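Womcombe Household Words

A word list and short-text collection for everyday English, kept as plain files

Welcome, and thank you for stopping by! This is the README for Womcombe, a modest collection of short written notes of the sort people leave for one another at home: shopping lists, reminders stuck to the fridge, instructions for feeding the cat, apologies about the last of the milk. I started it because I was building a spelling helper for my own use and found that most of the text I could get hold of was news or encyclopedia writing, and neither one sounds a bit like a note on a kitchen counter.

Last updated September 22, 2023.

What's in the box

The collection holds 3,000 notes, one per line, in a file called notes.txt. Next to it you'll find words.txt, a frequency list made from those notes, and labels.tsv, which gives each note one of 6 kinds:

list
reminder
instruction
request
apology
other

The "other" kind is bigger than I'd like. People write odd things to each other (bless them) and I'd sooner leave a note in "other" than squeeze it in where it doesn't belong. If you think you can split it up sensibly, please do send me your version, I'd love to see it.

Of the whole set, 1,173 notes are lists. They are short, they repeat themselves a great deal, and if you train anything on the full file without thinking about it, you will end up with something that wants to say "eggs" at every opportunity. Either sample evenly across the labels or drop a good part of the lists before you begin.

Where the notes came from

Every note was written by hand and typed up afterward by the person who gave it to me, with their say-so. Names, phone numbers and street addresses were swapped for the stand-ins NAME, PHONE and STREET before anything went into the files. I read through all of it twice and fixed a few I'd missed, but if you spot one that got by me, open an issue with the line number only. Please don't paste the note itself!

Spelling has been left just as it was. That goes for "tommorow" and "brocoli" and for the many ways folks have of writing "yogurt." There's a second file, notes_fixed.txt, where I've corrected the spelling in the 1,143 notes that needed it and left the rest alone. The line numbers match between the two, so you can set them side by side.

Format

All files are UTF-8 with Unix line endings. Line breaks inside a note are written as a single vertical bar, which is a little ugly, but a tab would have clashed with the labels file and I didn't want to make anybody deal with quoting. A note that had a real vertical bar in it has a slash there now.

The labels file has three columns: line number, label, and a y or n for whether I was sure. Take the n rows with a grain of salt. In March I went back over the reminders and moved quite a few to "request," so if you have an older copy your counts won't agree with mine.

Splits

I haven't made official ones. If you want your results to be comparable with the Sfeir spelling scripts, which live in the scripts folder, use every tenth line for testing and everything else for training. The scripts need nothing beyond a plain Python 3 install, and they run fine on my elderly laptop.

Known problems

Some households gave far more notes than others, so certain habits (one family's "ta muchly," for instance) look more common than they really are.

Nearly all of it is adult writing. Children's notes spell quite differently and I wouldn't trust this set for them.

The frequency list counts "OK," "ok" and "okay" separately. I go back and forth on whether that's a mistake.

Old names

Early copies went around under the name Fanex, and a few of the comments in the scripts still say so. The files in the Sodthorpe branch are the same notes in alphabetical order. Use them if you like, but the line numbers there won't line up with the labels.

Using and sharing

Help yourself for any purpose, paid or not. A mention of Womcombe is appreciated, and so is a quick message telling me what you made.

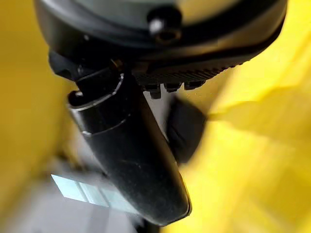
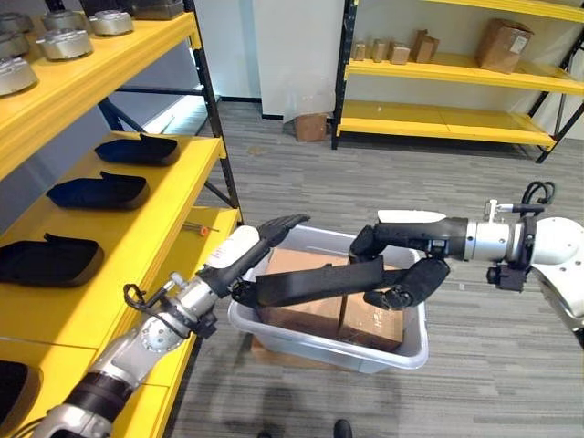

Second picture: yellow shelving and a light gray bin on striped carpet.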